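4.2 Slicing task: board and knife set-up

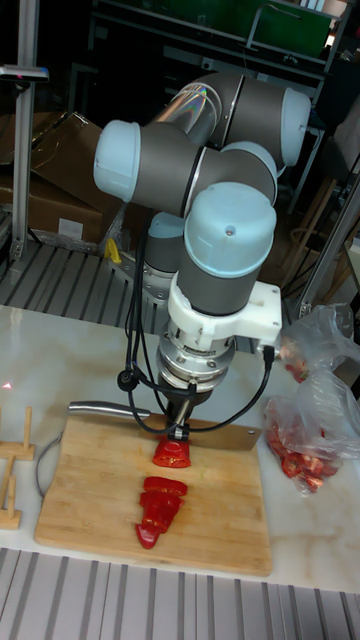 Fig. 7. Arm with knife over the board, red pepper in slices.

Carry out these steps before each club session. Two members must be present.

1. Press the emergency stop and fit the blade guard.
2. Check that the knife is tight in its adapter and that the white bracket does not turn on the wrist.
3. Route the cables clear of the blade. Leave enough slack for a full turn of the wrist.
4. Place the bamboo board under the arm and lay the pepper near its top edge, skin side up.
5. Remove the guard, step back and release the stop.
6. Load program 777 and run it at the lowest speed.

Note: Set the blade height again whenever the board is changed. The stored value is in the Brilano log sheet.

CAUTION: Do not reach for slices while the arm is powered. Press the stop first.

Lirnmont Robotics Club. Set-up guide, issue 2. Questions: Edith Valderrama. Back to top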